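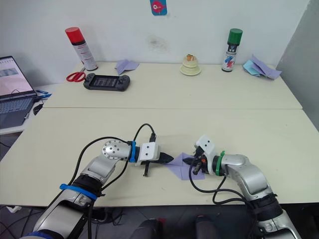 Figure 4.1 Colored paper on a worktable.

Chapter 4
Paper and Its Grain

Paper is a mat of plant fibers, pressed and dried. In Chapter 2 we followed the pulp as far as the wire screen. We now turn to the finished sheet and how it behaves when someone cuts it, prints on it, or folds it.

On a moving screen, most fibers settle in the direction of travel. This direction is called the grain. A sheet bends more easily along the grain than across it, and it tears straighter that way too.
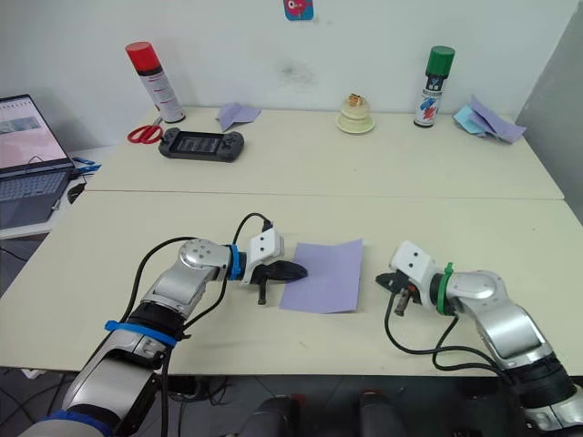
Figure 4.2 A lavender sheet lying flat.

Fibers take up water from the air and swell, mostly in width. A large sheet therefore grows more across the grain than along it — a common source of trouble in color printing. The Buthelezi mill records a grain direction for every roll it ships. The smaller mill at Clornia marks only its heavy stock. 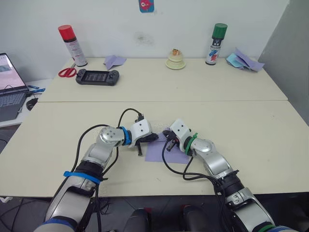

4.1 Folding

A fold crushes fibers on the inside and stretches those on the outside. Folds made with the grain are smooth. Folds made against it may crack, especially in thick or coated paper.
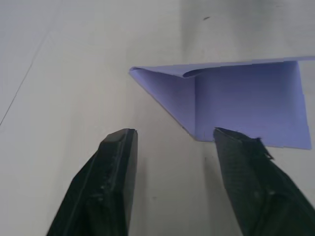
Heavy sheets are often scored first. Scoring presses a shallow groove into the paper, and the fold then follows the groove.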